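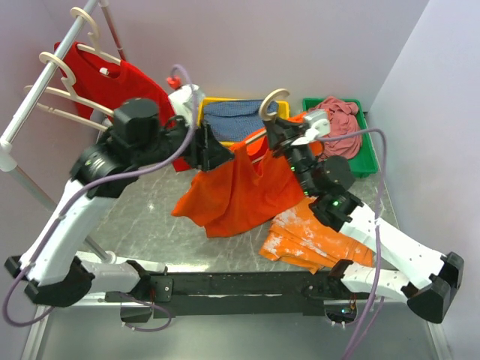 I finally got the closet under control this month, and most of it came down to how things go on the hangers. I used to jam the hanger down through the neck of every sweater and T-shirt, and then wonder why my collars looked like bacon. Go in from the bottom hem! Slide the whole hanger up inside, then poke the hook out through the neck. It takes a second longer and the collar stays flat.

Heavy knits don't get hung at all in my house anymore (I ruined a lovely cardigan that way, shoulder bumps and everything). I fold them over the bar, or they go in the drawer.

For slippery tops, wind a rubber band around each end of the hanger - the fat kind that comes on broccoli is best. I bought a pack of Vonwood grips once and they were fine, but the bands were free.

Button the top button and the third one down on shirts before they go in. And leave a little air between things. My rail held 29 hangers and everything came out creased, so 13 of them went to the thrift store with the clothes still on.

Next up, the linen shelf. Wish me luck!

Comments

The broccoli bands work on pants too, just so you know. Mine kept sliding off into a heap.

Do you button knit polos or leave them open? Mine gape something awful.

Third button trick is new to me, trying it tonight - thanks!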